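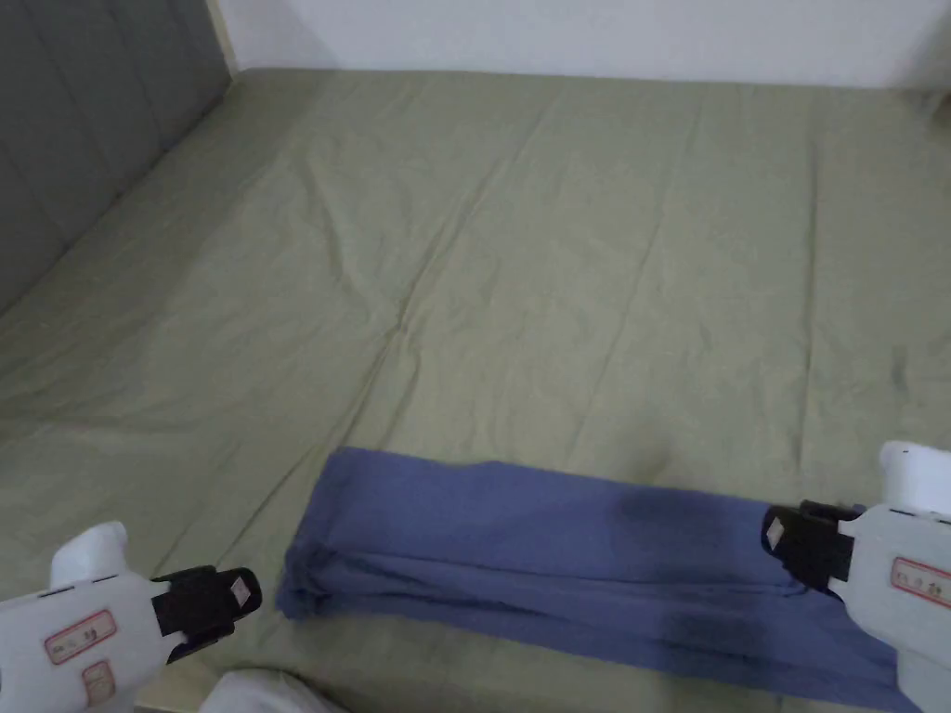 Green sheet, blue cloth on top.

Hi all,

Quick answer to Consolacion, and then a question of my own!

Consolacion Galang wrote:
> Does anyone know if the nursing program at Midtbø still takes
> transfer students in the second year? The website says 16 places
> but my niece was told 4. She also needs to know if her anatomy
> credits from Ara count.

The 4 is right for transfers, the 16 is the whole evening group (I had the same mix-up when I applied). Anatomy should count if she has the lab hours signed off, but get that in writing before she pays the 1,672 deposit. Mine took ages to come back when I changed my mind, and I must have called the bursar every Thursday for a month.

Tell her to ask for the clinical placement list too. Last I heard, the Kuvard ward was full until November and people were being sent out to Grutex, a long bus ride if you have a 7 a.m. start.

Now my question: does anybody have the old pharmacology workbook, the one with the 100 dosage problems at the back? I lent mine out and would happily pay postage both ways.

Thanks, and good luck to the niece!

Bea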